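Frequently asked questions: chores and machines

Last updated 4 January 2021

Hivix makes software for robot arms. Most of the mail we get isn't about software, though. People want to know when a machine will do the laundry. These are the questions that come up most, with the answers we give on the phone.

Can I buy a robot that does housework?

You can buy machines that do single jobs. Robot vacuums work well on flat floors with few cables. Robot mowers work well on simple lawns. Dishwashers and washing machines have been doing their part for decades, and they count. What you can't buy is one machine that walks into a messy room and sorts it out.

What about folding clothes?

Folding is the one people ask about most, and it is among the hardest. A box keeps its shape when you pick it up. A shirt doesn't. Every time you lift it, it hangs differently, and the sleeve you wanted is now under something else. A machine has to find an edge, decide which edge it is, and get hold of one layer of cloth without also taking the layer under it.

There are demonstrations of robots folding towels and shirts. Look at whether the clip has been sped up, and whether the item starts out flat. Starting from a pile is a different job.

Why is a pile so much harder?

Because things overlap. In a pile the machine sees part of a collar, part of a sleeve, and a lot of wrinkles. It has to work out which parts belong to the same garment before it pulls on anything. Dark clothes are worse, as the folds are hard to tell apart on camera.

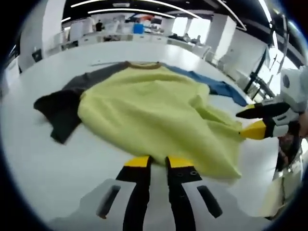 A person does this mostly by feel. You tug at something, notice what moves with it, and carry on. We don't have a good replacement for that yet. Intan Hutapea, who runs our cloth work, keeps a list of the ways a single T-shirt can go wrong between the pile and the first fold. It has 17 entries and she is still adding to it.

How does a robot learn a job like that?

Mostly from people doing it. One way is to drive the robot by remote control. Another is to have a person do the job by hand, using the same kind of gripper the robot will use, and record it with a camera. The second way is quicker, and you can do it on any table. Either way you need many examples with different clothes, different light and different starting messes. A system that has only seen T-shirts will not know what to do with a fitted sheet.

Do two hands help?

Yes, a great deal. With cloth, one hand holds and the other one smooths or pulls. Single-arm systems get around this by using the table edge or dragging the fabric, and it shows in the result. Two arms cost more and have to be kept from hitting each other.

Are shops and factories further along than homes?

Yes. A shop floor can be arranged to suit the machine. Parts arrive the same way up, the lighting stays the same, and people know where not to stand. Moving boxes, loading a press and stacking pallets are all routine work for robots now. Sewing, bagging soft goods and sorting mixed returns are still mostly done by hand.

Laundries are somewhere in between. Large ones already have machines that fold sheets and towels, but a person usually feeds them in. Veikko Ikonen visited a plant in November where the feeding station had four people on it and the folding line behind them had none. That is a fair picture of where things stand.

Can a robot put the clothes away afterward?

Not in an ordinary home. Drawers stick, hangers tangle, and closets are narrow. We have a project called Wumbei that looks only at opening drawers and placing a folded item inside. It does well on the three dressers we own. On a new dresser we would not promise anything.

So how long until it works?

We don't give a year. If you press us, we expect laundries to get useful help with loose garments before homes do, possibly within five years. A home machine also has to be safe near children and pets, fairly quiet, and cheap enough to be worth the floor space it takes up. The price is a long way off.

Do you sell anything I can use at home?

No. Our customers are workshops and labs. If you run a laundry or a packing line and want to know whether a task is realistic, write to Mereana Hapeta in the front office. Tell us what the items are, how they arrive and how they need to leave. A short phone video of someone doing the job is more use to us than a long description.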